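Week 4 handout: Collecting household demonstrations
Course notes, C. Aguiar

Last week covered what a policy learns from a demonstration. This week is about getting the demonstrations. The running task is "clear the sofa": a person picks up scraps of paper from a seat while a head camera records what the hands do. The model gets the video and one line of text stating the task.

An episode starts with both hands out of view and ends when the last scrap is in the bin. Work at your normal speed. If you drop a piece, pick it up again and keep recording — recoveries are useful examples and we have too few of them.

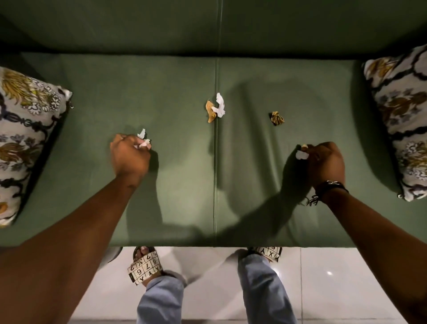

Figure 1. Clearing the sofa, both hands holding paper, scraps still on the seat.

Points to note when you label:

Crumpled paper has no fixed shape, so do not label a grasp by the outline of the object. Label the moment the fingers close and the moment they open.

A hand can hold more than one piece. Mark it as holding until the last piece leaves it.

Shadows from the arms move across the cushions along with the hands. A model trained under one lamp will lean on them, so record each layout again with the light moved.

The Barros set, which you will use for the assignment, has 699 episodes from 24 homes. Split it by home. If clips from one living room end up in both training and test, the score tells you very little about a new room.

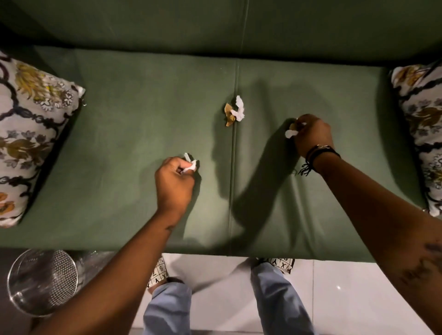 Scraps that lie against each other are harder to label than single ones. Give each piece its own ID at the start of the episode and keep it until release, even while a hand covers it. If you lose track of which is which, flag the episode and move on.

Assignment: label 58 episodes in Drireo and write one page on where you and your partner disagreed. Bring it to the next lab.

Reading: course notes, section 4.

Contact: Conceição Aguiar, Stakmont Robotics Teaching Lab | © Stakmont | Back to top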